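Custosel公司Helia实验楼参观记录：双臂操作的作业规程与仿真数据管理

2025年2月23日整理

参观由Custosel对外开放日安排，分上午的现场走线和下午的规程交流。上午看实体工位，下午看仿真室。报名时我勾选的方向是“作业规程与数据质量”，所以这份记录偏重文件和流程，硬件性能写得少。对方允许抄录规程条款的大意，不允许拍摄正文，以下条款均为转述，措辞以他们的文件为准。

一、入场与分区

Helia实验楼一层为实体工位，二层为仿真室和数据审核室。进门先做访客登记，签一页安全告知，内容有三项：访客通道范围、急停按钮位置、听到警示音后的站位。告知书后附一张平面图，图上用线型区分三种区域，实线为固定围栏，虚线为激光扫描器的保护区，点线为只在维护时生效的临时区。

这种画法值得借鉴。我们厂里的平面图把围栏和扫描器保护区画成同一种线，新来的人看图以为处处有栏杆，到现场才发现有一段是空的。Helia的图例旁边还写了每种边界被越过后的设备响应：固定围栏门打开，伺服断电；保护区被侵入，受控停止后保持；临时区没有自动响应，靠挂牌和监护人。第三种明确写出“没有自动响应”，比很多单位的图老实。

地面标识与图一致。我沿访客通道走了一遍，对照图纸没有发现漏标。有一处通道转角的标线磨损较重，讲解员说已经在点检表里登记，下次停机时重贴。点检表挂在立柱上，确实有这一条，登记栏、责任栏填了，完成栏空着。

二、实体工位的上电规程

上电规程贴在每个工位的操作台侧面，一页纸，塑封。条文顺序如下。

先确认模式选择开关处于手动，钥匙在位。再确认保护区内无人，确认方式规定为绕行目视，不接受只看监控屏。然后复位急停，复位动作必须由站在能看到整个工作空间的位置的人来做。复位之后系统不得自行恢复运动，需要另一个独立的启动动作。最后以降速模式走一遍回零轨迹，观察两臂间距。

降速回零这一步是后来加的。规程末页的修订记录写着，8月发生过一次双臂在回零途中互相靠近触发碰撞检测的事件，原因是左臂工具更换后，工具坐标和碰撞包络没有同步更新。事件没有造成人员伤害，手指端部有磨损。处理措施分为两条：工具更换单上增加“碰撞包络版本”一栏；首次上电后的回零强制降速。

我问如果工具更换单没填这一栏会怎样。回答是控制器侧有校验，工具编号与包络版本对不上时，程序不放行自动模式，手动模式可以动，但限速。也就是说纸面和软件各有一道。纸面那道可以被跳过，软件那道要改参数才能跳过，而改参数要走变更单。

关于急停，他们区分得比较细。操作台上的急停和示教手柄上的使能开关写在两个不同的条款里，避免培训时混讲。使能开关是三位式，松开停、握死也停，只有中间位置允许运动。新员工考核中有一项是在运动过程中由考官突然出声，看受训人的手是松开还是握紧，两种反应都算合格，只要设备停下。考核的对象是开关装配和接线有没有问题，顺便让受训人知道自己的反应是哪一种。

急停测试按班次做，记录停止响应是否正常，不记停止距离。停止距离的测量另有周期，由设备组用仪器做。这一点我有保留意见。负载和工具一换，停止距离就会变，仅靠周期测量覆盖不到中间的变更。对方说他们把工具更换列为触发条件之一，换工具后要补测。但我在工具更换单的样张上没有看到补测的勾选项，可能在另一张表上，现场没来得及核对。

三、遥操作岗位的人机规程

实体工位有一部分用于遥操作采集。操作员坐在隔间里，看屏幕和现场。规程规定了连续作业时间的上限、轮换方式和交接内容。具体时长他们不让写，我只写结构。

交接内容分为设备状态、任务状态和异常记录。设备状态要写清两只夹爪的当前工具、指面垫片的更换情况、标定文件的版本。任务状态写当前任务编号、已完成条数、未完成原因。异常记录要求写事实，不写判断。规程里给了对照写法，例如“夹取后物体从指间滑出”可以写，“夹爪力不够”不可以写，后者属于原因分析，由审核员填。

我觉得这条规定在执行上会遇到阻力。操作员离现象最近，通常也最清楚原因，让他们只写现象，信息会损失一部分。交流时有参观者提了同样的问题。对方的解释是，早期记录里现象和原因混写，后来统计时发现同一种滑落被写成好几种原因，没办法归类。现在的办法是表上加了一个“操作员推测”栏，选填，不进入统计，供审核员参考。

隔间的布置有几条硬性要求：操作员的视线不能被显示器完全挡住，必须能直接看到工作空间；语音通道常开；操作员离座时设备必须转入保持状态。离座检测用的是座椅开关，规程同时注明座椅开关不作为安全功能，只作为提醒，安全功能由使能装置承担。把“不作为安全功能”写在规程正文里，是个好习惯。很多现场的事故隐患就出在把便利装置当成了安全装置。

四、仿真平台Mushi的场景管理

二层的仿真室跑的是Mushi平台，用来在上实体工位之前检查任务定义、相机布置和接触参数。规程对仿真的定位写得很清楚：仿真结果可以用来否决一个任务方案，不可以单独用来批准一个任务方案。批准必须有实体工位的降速验证。

场景文件的管理按2级来分。第一级是基础场景，包括房间、机器人本体、固定家具，只有场景管理员能改。第二级是任务场景，在基础场景上添加物体、装饰和光照，任务工程师可以改，但每次改动都要生成新的版本号，不允许覆盖。

基础场景的变更单要求写明影响范围，列出所有引用它的任务场景，并对每个任务场景重跑一遍回归检查。回归检查的内容包括初始姿态有无穿透、相机视野是否被本体遮挡、物体静置后是否漂移、夹爪开合行程是否与模型一致。

物体静置检查我多问了几句。很多仿真场景在加载瞬间物体会有轻微弹跳，有的会慢慢滑走。Mushi的做法是加载后先空跑一段物理步，等物体速度低于门限再开始记录，空跑段不进入数据。门限按物体类别设，形状复杂、接触点多的物体门限放宽。规程要求放宽的门限必须在任务卡上写出来，供审核员判断抖动是否属于预期。

相机视角的规程也有几条。每个任务至少保留一个能看到双臂与工作面关系的全局视角，腕部视角必须能看到两指端部。全局视角允许被本体遮挡一部分，遮挡部分不得包含工作面。腕部视角在任何姿态下都允许看不到任务物体，比如夹爪抬起朝向上方时，但这种帧要保留，不能剪掉，否则时间轴会断。

最后一条在审核中争议最多。有人认为夹爪对着空处的帧没有信息量，占存储，也影响训练。规程的立场是采集阶段一律保留，是否使用由下游决定，下游若要剔除，必须用脚本剔除并保留脚本版本，不得手工挑帧。 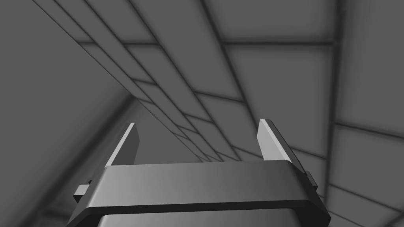
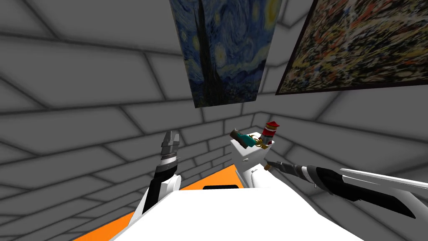
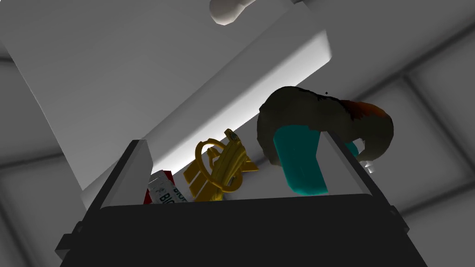 Mushi任务场景的仿真渲染画面。

墙面装饰和地面颜色属于任务场景中的可变项，由随机化脚本生成，不由工程师手工指定。规程对随机化的限制主要在三个方面。其一，随机化不得改变任务的可达性，家具位置的扰动范围必须先经过可达性检查。其二，装饰物不得与任务物体发生物理接触，装饰物统一设为无碰撞体，并在场景清单里标记。其三，每一次随机化的种子必须写入数据头，任何一条数据都能按种子还原场景。

还原这一项他们当场做了演示。从库里随机抽一条数据，读出种子和场景版本，重新加载，再把记录的关节轨迹放进去回放，比对末端位置。偏差在门限内即为通过。讲解员说回放失败的多数原因是物理引擎版本不一致，所以数据头里除了场景版本，还要写引擎版本和步长。步长这一项以前没有，后来补上的，补之前的旧数据只能按默认值推断，在库里单独打了标记，不参与对外交付。

资产管理方面，每个物体模型有一张资产卡，写明来源、许可、尺度单位、质量、摩擦系数以及这些数值是实测还是估计。估计值必须注明估计依据。带有包装图案或艺术作品贴图的资产，另加一栏权利说明，没有填写的资产不能进入对外交付的场景，内部测试可以用。我认为这一条很多单位没有，大家从公开库里下载模型直接用，到了交付阶段再回头清理，代价很高。

毛绒类、薄片类、带细小零件的物体在资产卡上另有一栏“几何简化说明”，要求写清碰撞体和渲染网格的差别。渲染上看着是细碎的表面，碰撞体可能只是一个凸包，夹爪在视觉上还没碰到就已经发生接触。若不写清，审核员会把这类数据误判为穿帮或者延迟。规程建议审核员打开碰撞体叠加显示后再下结论。

五、审核工具Clunar与数据分级

数据进库之前经过Clunar审核。Clunar是Custosel内部做的工具，界面左侧为时间轴，右侧为多路视角，下方是判定表。判定结果分为5类：合格、合格但带备注、需补充元数据、需重采、作废。前两类入库，第三类退回任务工程师，第四类退回采集组，第五类保留原始文件但不再流转。

参观时展示的批次共3,316条，其中377条没有通过首轮审核。没有通过的原因分布只给看了图，没有给数值。从图上看，元数据缺失占的面积最大，其次是初始姿态不符合任务卡。真正由于操作失败而退回的面积较小。这与我们自己的情况接近，多数返工发生在填表和版本上，和机器人本身关系不大。

操作失败的数据不一定作废。规程里把“失败”和“不合格”分开定义。失败指任务目标没有达成，不合格指数据本身不满足记录要求。一条夹取失败的数据，只要时间轴完整、视角同步、元数据齐全，就是合格数据，在标签里写明失败。反过来，任务达成但腕部视角丢帧，就是不合格数据。

这组定义在培训教材里放在很靠前的位置。讲解员说新审核员最常犯的错误就是看到任务没成功就点退回。Clunar后来把“任务结果”和“数据判定”放到两个不同的页签，必须先填完数据判定才能看到任务结果页签，用界面顺序来约束判断顺序。

双人审核只用于抽检和争议。争议处理的规程是，由第二名审核员在看不到第一名结论的情况下独立判定，一致则通过，不一致则交由审核组长，组长必须写明依据的条款编号。写不出条款编号的，视为规程缺项，转入规程修订清单。这个机制让争议有了去处，修订清单也不至于凭空产生。

审核员的一致性按批统计，统计结果用于修订判定说明，不用于个人考核。对方强调了这一点。我没有办法验证实际是否如此，只能照录。

六、从仿真到实体的放行条件

放行条件写在一张表里，分设备、任务、人员、数据四栏，每栏都有否决项。设备栏的否决项包括碰撞包络版本不一致、急停测试未完成、标定过期。任务栏包括仿真回归未通过、物体清单与实物不符、存在尖锐或易碎物体而未做风险评估。人员栏包括操作员未取得该工具的操作资格。数据栏包括存储空间不足、时钟未同步。

时钟同步作为放行的否决项，在其他地方见得不多。他们的理由是双臂操作中两路关节数据和多路图像的时间差直接影响数据可用性，采完再发现就整批报废，所以放在前面卡住。检查方法是在工作空间内闪一次指示灯，各路相机看到亮起的时刻与控制器记录的时刻相比较，差值超过门限不放行。每批开头做一次，结尾再做一次，两次都要入数据头。

风险评估部分，任务物体按接触风险、坠落风险和夹持后突变风险分别打分。夹持后突变是指物体在夹持过程中形状或重心明显变化，例如柔软物体被压缩后滑出、带活动部件的物体张开。得分高的任务需要降低运动速度上限，并限定两臂的工作区不重叠，或者规定一臂运动时另一臂必须保持。

双臂互锁有软件和规程两层。软件层做实时的间距检查，规程层规定任务卡上必须写明哪些阶段允许双臂同时运动。没有写的阶段默认不允许。默认不允许这一点我认为应当照抄。我们现在的任务卡默认允许，出了问题再加限制，次序是反的。

夹爪抬起待机的姿态也有规定。待机臂的指端朝向不得指向操作员通道，开口保持在规定位置，不得完全闭合也不得完全张开。完全闭合时下一次动作前要先张开，容易漏掉；完全张开时指端外侧占用空间最大，容易与另一臂的包络相交。

放行表由任务工程师和当班设备员共同签字，签字有效期到当班结束为止。换班后必须重签。有参观者问能否用电子签代替，对方说正在试，目前的难点在于电子签太容易被一次性点完，纸质表格逐栏打勾的动作本身有检查作用。试用版的电子表要求每个否决项都上传一条证据，例如截图或日志片段，填写时间比纸质长，操作员有意见。

七、变更管理

变更单分为参数变更、场景变更、工具变更、规程变更四种，共用一个编号序列。共用序列的好处是按时间排下来能看到不同类型变更之间的先后，查事故时不用把四个本子拼起来。坏处是编号里看不出类型，他们用颜色条区分，黑白打印后就没有了。这个问题对方承认存在，还没有改。

紧急变更允许先做后补，但补单必须在当班内完成，且紧急变更之后的所有数据暂存在隔离区，单子批完才能转出。隔离区的规则很简单：数据照常采集、照常审核，唯独不能对外。这样现场不会因为等审批而停下来，也不会有未经批准的配置混进交付批次。

回退方案是变更单的必填项。填“无法回退”也可以，但要有上一级批准。抽看的几份变更单，回退方案写得详略不一，有的只写了“恢复上一版本”，没有写恢复之后需要重做哪些检查。对于标定文件这类有时效的东西，恢复上一版本并不等于恢复到上一次的状态，应当注明重新标定。我在意见表里提了这一条。

规程本身的修订也走变更单，修订后旧版回收。每个工位的塑封页背面有回收登记栏，换页时把旧页交回文件室，领新页。现场查看了几个工位，版本号一致。仿真室墙上有一页版本较旧，属于已经停用的一份说明，没有撤下来。停用文件的撤除在规程里归文件室负责，而文件室不负责二层的张贴，两边都以为对方会处理。讲解员当场揭了下来。

八、交流环节的几个问题

关于仿真中机器人本体遮挡的问题。有参观者指出，腕部视角里夹爪本体占了画面下部很大面积，有的物体只能看到上半部分，标注时如何处理。回答是标注规程要求按可见部分标注，不补画被遮挡的部分；同时在属性里填遮挡来源，分为本体遮挡、物体互相遮挡和视野截断三种。三种可以同时存在，都要填。靠其他视角推断出的信息不得写进当前视角的标注。

关于文字标注。包装上能读出的文字按读出的内容照录，读不全的用占位符，不得按常识补全。哪怕标注员认得这个包装，也只能写看得到的部分。这条规定与遮挡条款的原则相同。

关于颜色。仿真中物体表面的反光和阴影会改变颜色读数，规程要求标注颜色时以受光面为准，暗部不另标。对于有两种以上明显颜色的物体，按部位分别写。形状难以归类的物体，名称栏允许写“未识别物体”，再在描述栏写形状和颜色，不允许猜测用途。培训材料里说，猜测用途是标注返工的主要来源之一。

关于数据保留期限。原始数据和审核结论保留期不同，作废数据也有保留期，到期销毁需要双人操作。遥操作现场的音频不进入数据集，只在安全日志中保留，期限较短，访问权限另设。采集隔间有摄像头时，操作员应事先知情并签字，这一页和岗位协议分开签，可以单独撤回。撤回后的处理方法写了，限于采集隔间视频，不影响关节数据。

关于第三方使用。对外交付的数据附一份使用说明，写明哪些场景为仿真、哪些为实体，不得混放在同一目录下。仿真数据的文件头有固定标识，图像文件本身不加水印。有人建议在图像上加可见标记以防误用，对方认为会影响训练，未采纳，改为在目录、清单和文件头三处重复标识。我的看法是，文件头在图像被另存之后就丢了，目录名也会变，三处重复并不能防住最常见的丢失方式。但可见标记影响使用也是事实，目前没有更好的办法。

关于规程的篇幅。有人问这么多条款操作员能否记住。对方的做法是每个岗位有一页岗位卡，只写该岗位当班要做的动作，完整规程放在文件室和内网。岗位卡上的每个动作后面有条款编号，需要查依据时能找到。岗位卡不写理由，理由在培训时讲。

九、拟带回去的条目

平面图线型区分三种边界，并写明各自的设备响应，没有响应的也要写。

工具更换单增加碰撞包络版本栏，同时在单上加停止测量补测勾选项，避免分散在不同表格。

任务卡上双臂同时运动改为默认不允许，按阶段逐条放开。

审核表拆开“任务结果”和“数据判定”。我们目前用的是一张表，一个结论栏，失败的采集基本都被退回了，库里几乎没有失败样本。旧数据是否值得捞回来，要先看原始文件还在不在。

仿真数据头补写引擎版本和步长。旧数据按是否可还原分开存放，不可还原的只供内部。

资产卡增加权利说明和几何简化说明两栏。现有资产的补填工作量较大，先从对外交付场景引用到的资产开始。

变更单的编号序列合并，类型用字母前缀表示，不用颜色。

批首和批尾各做一次指示灯时钟检查。需要向设备组确认控制器的数字输出是否有空余通道，接线图上标着备用的两路里，有一路去年被临时接给了除尘风机，图纸未更新。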